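문을 여는 로봇이 멈추지 않았던 날

2020-02-19

지난 글에 "다음에는 그리퍼 교정에 대해 쓰겠습니다"라고 했는데, 약속을 조금 미루겠습니다. 그 사이에 다른 일이 있었고, 기억이 흐려지기 전에 이 일을 먼저 적어 두고 싶습니다. 한국어로 기술 이야기를 길게 쓰는 것은 아직 저에게 어렵습니다. 단어가 이상한 곳이 있으면 댓글로 알려 주십시오. 지난번에 "공차"와 "오차"를 구별해서 알려 주신 분께 감사드립니다. 그 글은 고쳤습니다.

저는 Ono라는 작은 회사에서 로봇 팔의 동작 프로그램을 만듭니다. 제가 맡은 일은 문입니다. 수납장 문, 장비 문, 손잡이가 있는 문과 없는 문을 로봇이 열고 닫게 하는 일입니다. 팔은 Trurkano의 것을 쓰고, 시뮬레이션은 Gosis에서 합니다. 그리고 두 가지를 연결하는 우리 프로그램의 이름이 Tabrizi입니다. 이름의 유래는 저도 모릅니다. 제가 입사하기 전에 이미 그 이름이었습니다.

사고는 12월에 있었습니다. 사람은 다치지 않았습니다. 이것을 먼저 쓰는 이유는, 제가 이 이야기를 어머니께 전화로 말씀드릴 때 순서를 잘못 골라서 어머니가 많이 놀라셨기 때문입니다. 부러진 것은 그리퍼의 손가락 한 개이고, 휘어진 것은 시험용 수납장의 문입니다. 그러나 로봇이 멈추어야 할 때 멈추지 않았습니다. 그래서 저에게는 작은 일이 아니었습니다.

그날의 시험

시험의 내용은 단순했습니다. 문이 조금 열린 상태에서 시작합니다. 로봇은 손가락 끝을 문의 가장자리에 걸고, 당겨서 문을 더 엽니다. 손잡이를 잡지 않는 방법입니다. 사람도 양손에 물건이 있으면 손가락 하나나 발끝으로 이렇게 문을 엽니다. 손잡이의 모양을 몰라도 되기 때문에 우리는 이 방법에 기대가 컸습니다.

동작은 세 단계로 나누어져 있습니다. 접근, 접촉, 당기기입니다. 접근 단계에서는 손목의 카메라로 가장자리의 위치를 찾습니다. 접촉 단계에서는 천천히 움직이면서 힘 센서의 값이 변하는 순간을 기다립니다. 당기기 단계에서는 문의 회전을 따라 원호를 그립니다. 모든 단계에서 힘이 한계를 넘으면 팔은 그 자리에서 정지합니다. 적어도 설계 문서에는 그렇게 쓰여 있었고, 그 문장은 제가 쓴 것입니다.

오전의 시험은 잘 되었습니다. 점심을 먹고 나서 문의 각도를 바꾸었습니다. 틈이 더 좁은 상태에서 시작하기로 한 것입니다. 저는 제어 컴퓨터 앞에 앉아 있었고 비상 정지 버튼은 제 왼쪽에 있었습니다. 로봇은 접근했고, 접촉 단계로 넘어갔고, 화면에 "접촉 확인"이라는 글자가 나왔습니다. 그 다음에 당기기가 시작되었는데 문이 움직이지 않았습니다.

보통 문이 움직이지 않으면 힘이 올라가고 팔이 멈춥니다. 저는 그것을 기다렸습니다. 지금 생각하면 이 기다림이 제 첫 번째 실수입니다. 화면의 힘 그래프는 낮은 곳에 있었습니다. 그래프가 낮으니까 저는 괜찮다고 믿었습니다. 그런데 수납장 전체가 앞으로 조금 끌려 나왔습니다. 수납장은 바닥에 고정되어 있지 않았습니다. 그때 버튼을 눌렀는데, 누르는 순간과 손가락이 부러지는 소리가 거의 같았습니다. 플라스틱이 부러지는 마른 소리였습니다.

저는 한참 동안 버튼에서 손을 떼지 못했습니다. 버튼은 한 번 누르면 잠기는 종류이기 때문에 계속 누르고 있을 필요가 없습니다. 알고 있었지만 손이 그렇게 하고 있었습니다.

로그에 남은 것

우리는 팔의 전원을 내리고 수납장을 만지지 않은 상태로 기록부터 복사했습니다. 이것은 전에 다른 동료에게서 배운 습관입니다. 정리를 먼저 하면 증거가 없어집니다. 부러진 손가락의 끝은 문과 몸체 사이에 끼어 있었습니다. 가장자리에 걸린 것이 아니라 틈의 안쪽으로 비스듬하게 들어가서, 팔이 손목을 돌릴 때 지렛대처럼 버틴 것입니다.

그러면 왜 힘의 한계가 작동하지 않았는가. 이 질문에 답하는 데 저녁까지 걸렸습니다.

힘 센서는 온도와 자세에 따라 값이 조금씩 흐릅니다. 그래서 Tabrizi는 각 단계가 시작될 때 센서의 현재 값을 읽어서 그것을 영점으로 정합니다. 저울에 그릇을 올리고 영점 버튼을 누르는 것과 같습니다. 접근 단계의 시작에서는 이것이 맞습니다. 손가락이 공중에 있기 때문입니다. 접촉 단계의 시작에서도 맞습니다. 그러나 당기기 단계의 시작에서는 손가락이 이미 문에 닿아 있습니다. 그때 영점을 다시 정하면 닿아 있는 힘이 전부 사라집니다. 물론 계산 안에서만 사라집니다. 실제 손가락에는 그대로 있습니다.

평소에는 접촉할 때의 힘이 아주 작습니다. 그래서 영점이 틀려도 차이가 보이지 않았습니다. 그날은 손가락이 틈 안에 꽉 끼인 상태로 접촉 단계가 끝났고, 큰 힘이 걸려 있는 그대로 영점이 되었습니다. 게다가 당기기가 시작되자 힘의 방향이 처음에는 반대로 변했습니다. 제가 본 그래프가 낮았던 것은 그 때문입니다. 그래프는 거짓말을 하지 않았지만, 기준이 되는 바닥이 옮겨져 있었습니다.

Trurkano의 팔에도 자체 보호 기능이 있습니다. 관절의 전류로 충돌을 감지합니다. 이 기능은 왜 작동하지 않았느냐고 물으실 것 같습니다. 설정이 느슨했습니다. 몇 달 전에 무거운 공구를 들고 시험할 때 자꾸 멈춰서 감도를 낮추었고, 시험이 끝난 뒤에 되돌리지 않았습니다. 되돌리지 않은 사람은 저일 가능성이 높습니다. 설정 파일에 변경한 사람의 이름이 남지 않아서 확실히 말할 수는 없습니다만, 그 시험을 한 사람이 저입니다.

시뮬레이션은 왜 조용했는가

저를 더 오래 괴롭힌 문제는 이것입니다. 우리는 이 동작을 실제 팔에 올리기 전에 Gosis에서 345번 돌렸습니다. 문의 각도, 수납장의 위치, 마찰 계수를 바꾸면서 밤새 돌린 결과입니다. 그중에서 실패는 14번이었습니다. 저는 보고서에 이 숫자를 쓰고, 실패의 원인을 "시간 초과"라고 썼습니다. 프로그램이 그렇게 분류했기 때문입니다. 시간 초과는 위험하지 않은 실패처럼 들립니다. 느려서 못 끝낸 학생 같은 느낌입니다. 저는 영상을 열어 보지 않았습니다.

사고가 난 다음 날 아침에 저는 그 열네 개를 전부 다시 열었습니다. 대부분은 정말로 시간 초과였습니다. 카메라가 가장자리를 찾지 못하고 같은 곳에서 망설이다가 끝났습니다. 그런데 4개는 달랐습니다. 손가락이 문에 닿은 뒤에 팔의 목표 위치는 계속 움직이는데 손끝은 움직이지 않았습니다. 목표와 실제 위치의 차이가 점점 커지다가 시간이 끝났습니다. 실제 세계였다면 그 차이가 그대로 힘이 되었을 것입니다. 시뮬레이션의 손가락은 부러지지 않기 때문에 그냥 얌전히 기다렸습니다.

조건을 보니 모두 틈이 좁은 경우였습니다. 사고와 같은 조건이 이미 안에 있었던 것입니다. 저는 커피를 한 잔 마시고 다시 자리에 앉았습니다. 기분이 좋지 않았습니다.

또 하나의 문제는 충돌 형상이었습니다. 시뮬레이션에서 눈에 보이는 모양과 물리 계산에 쓰는 모양은 같지 않습니다. 계산을 빠르게 하려고 보통 더 단순한 덩어리를 씁니다. 우리 수납장 모델에서 몸체의 앞쪽 테두리는 화면에 얇은 띠로 그려져 있지만, 계산에서는 안쪽까지 채워진 두꺼운 상자였습니다. 그래서 손가락은 틈 안으로 깊이 들어갈 수 없었습니다. 눈에는 열려 있는 구멍인데 물리에는 벽이 있었습니다. 그 네 번의 경우에도 손가락은 얕은 곳에서 멈추었고, 그래서 힘도 사고 때만큼 커 보이지 않았습니다.

손목 카메라의 화면도 다시 공부했습니다. 사람은 멀리서 장면 전체를 보기 때문에 어디가 문이고 어디가 몸체인지 쉽게 압니다. 손목 카메라는 물건에 너무 가까이 있습니다. 세로선이 여러 개 있고, 어떤 선은 문의 모서리이고, 어떤 선은 테두리이고, 어떤 선은 경첩 쪽의 부품입니다. 우리 프로그램은 어두운 영역과 밝은 영역의 경계에서 가장 긴 세로선을 문의 가장자리라고 판단했습니다. 틈이 넓을 때는 좋은 규칙입니다. 틈이 좁으면 양쪽의 선이 가까워지고, 작은 흔들림에도 선택이 바뀝니다.
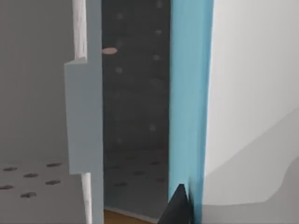 그래서 저는 규칙을 먼저 고치지 않고, 규칙이 틀렸을 때 무슨 일이 일어나는지를 먼저 고치기로 했습니다. 인식은 언제나 가끔 틀립니다. 틀려도 손가락이 부러지지 않고, 특히 사람의 손이 근처에 있을 때 안전해야 합니다. 이 순서는 팀에서 의논해서 정했고 반대하는 사람도 있었습니다. 인식이 좋아지면 나머지 문제는 나타나지 않는다는 의견이었습니다. 저도 예전에는 그렇게 생각했으므로 그 의견을 이해합니다.

고친 것들

영점은 이제 손가락이 공중에 있다고 확인된 때에만 정합니다. 확인은 두 가지 방법으로 합니다. 팔이 물체에서 떨어진 대기 위치에 있어야 하고, 센서의 값이 일정 시간 동안 조용해야 합니다. 당기기 단계에서는 영점을 절대로 바꾸지 않습니다. 코드에서 그 함수를 부르면 오류가 나면서 동작이 중지됩니다. 저는 이런 강한 금지를 좋아하지 않았는데 지금은 조금 좋아합니다.

센서의 원래 값, 그러니까 영점을 빼기 전의 값에도 별도의 한계를 두었습니다. 이 한계는 넓습니다. 평소에는 쓸 일이 없습니다. 다만 영점이 잘못되어도 이 한계는 속지 않습니다. 그리고 화면에 두 개의 그래프를 함께 그립니다. 사고 날에 제가 두 번째 그래프를 보고 있었다면 더 빨리 버튼을 눌렀을 것입니다. 눌렀을 것이라고 믿고 싶습니다.

목표 위치와 실제 위치의 차이도 감시합니다. 당기기 시작 후에 손끝이 따라오지 않으면 팔은 멈추고, 힘을 빼고, 들어온 방향으로 천천히 나옵니다. "힘을 빼고"가 중요합니다. 처음 버전에서는 멈춘 다음에 바로 후퇴하게 했는데, 동료가 끼인 상태에서 후퇴하면 다시 꺾인다고 지적했습니다. 맞는 말이었습니다.

Trurkano 팔의 감도는 원래대로 돌렸습니다. 시험을 시작할 때 프로그램이 팔의 설정을 읽고, 저장된 기준과 다르면 시작하지 않습니다. 바꾸고 싶으면 바꿀 수 있지만 이름과 이유를 적어야 합니다. 어제 처음으로 누군가가 이유 칸에 마침표 하나만 적은 것을 보았습니다. 이것은 다시 이야기해야 합니다.

수납장은 이제 받침에 고정했습니다. 고정하지 않은 수납장이 끌려 나왔기 때문에 제가 이상을 알아차렸다는 점은 좀 묘합니다. 그래도 넘어지는 수납장보다는 고정된 수납장이 낫습니다.

시뮬레이션 쪽은 시간이 더 걸렸습니다. 수납장의 충돌 형상을 여러 조각으로 나누어서 틈이 물리에서도 틈이 되게 했습니다. 계산은 느려졌습니다. 문의 모서리도 완전한 직각이 아니라 실제처럼 2mm 둥글게 했습니다. 직각 모서리에서는 손가락이 잘 걸리는데 둥근 모서리에서는 미끄러져서 안으로 들어갑니다. 이렇게 작은 차이가 결과를 바꾸는 것을 보고, 저는 전에 만든 다른 모델도 의심하게 되었습니다. 아직 다 보지 못했습니다.

그리고 "시간 초과"라는 분류를 없앴습니다. 지금은 손이 물체에 닿지 않은 채로 끝난 경우와 닿은 채로 끝난 경우를 따로 셉니다. 닿은 채로 끝난 경우는 사람이 반드시 영상을 열어 봅니다. 지루한 일입니다. 저는 보통 오후 늦게, 머리가 다른 일을 못 할 때 합니다.

고친 프로그램을 실제 팔에 올리는 날에는 일부러 손가락을 틈에 끼게 했습니다. 속도를 많이 낮추고, 모두 울타리 밖에 서고, 한 사람은 버튼만 맡았습니다. 버튼을 맡은 사람은 그래프를 보지 않기로 했습니다. 로봇만 봅니다. 팔은 당기기를 시작하고 곧 멈추었고, 힘을 빼고, 조금 어색하게 밖으로 나왔습니다. 같은 시험을 각도를 바꾸어서 반복했는데 한 번은 나오는 길에 손가락이 테두리를 긁었습니다. 긁힌 자국은 수납장에 남아 있습니다. 나오는 경로는 아직 마음에 들지 않습니다.

남은 질문

인식 문제는 아직 해결하지 못했습니다. 지금은 선 하나를 고르는 대신에 후보를 몇 개 남기고, 팔을 옆으로 조금 움직여서 다시 본 다음에 고르는 방법을 시험하고 있습니다. 시점이 바뀌면 가까운 선과 먼 선이 다르게 움직입니다. 이론은 간단한데, 좁은 틈 앞에서 카메라를 옆으로 움직일 공간이 부족한 경우가 있습니다. 색을 이용하자는 의견도 있지만 문과 몸체의 색이 같은 가구가 너무 많습니다.

부러지기 쉬운 손가락을 쓰는 것이 좋은가 하는 문제도 있습니다. 약한 손가락은 먼저 부러져서 다른 것을 보호합니다. 퓨즈와 비슷합니다. 하지만 부러진 조각이 어디로 가는지는 우리가 정할 수 없습니다. 12월의 조각은 틈 안에 남았고, 저는 핀셋으로 꺼냈습니다. 지금 생각하고 있는 것은 일정한 힘에서 빠지는 연결부입니다. 자석을 쓰는 방법과 홈을 쓰는 방법을 비교하고 있습니다. 혹시 이런 것을 만들어 보신 분이 계시면 어떤 점이 나빴는지 듣고 싶습니다. 좋은 점은 카탈로그에 많이 있으니까요.

그날 제가 그래프를 믿고 기다린 시간은 기록을 보면 짧습니다. 제 기억 속에서는 아주 깁니다. 같은 팀의 한 사람이 보고서의 초안을 읽고 "작업자의 판단 지연"이라는 제 문장을 지웠습니다. 작업자가 보는 화면이 틀린 기준을 보여 주고 있었다고 쓰는 것이 맞다고 했습니다. 저는 두 문장을 다 남기자고 했고, 결국 두 문장이 다 남았습니다.

부러진 손가락은 버리지 않고 서랍에 두었습니다. 새 손가락은 같은 재료로 다시 만들었습니다.

그리퍼 교정에 대한 글은 다음에 쓰겠습니다. 영점 이야기를 벌써 많이 했으므로 내용을 조금 바꾸어야 할 것 같습니다. 카메라와 손끝 사이의 위치를 맞추는 부분부터 시작하려고 하는데, 그림을 그리는 데 시간이 걸립니다.

추가: 글을 올리고 나서 "원호"라는 단어가 일반 독자에게 어렵다는 말을 들었습니다. 문이 열릴 때 문 끝이 그리는 둥근 선이라고 생각하시면 됩니다.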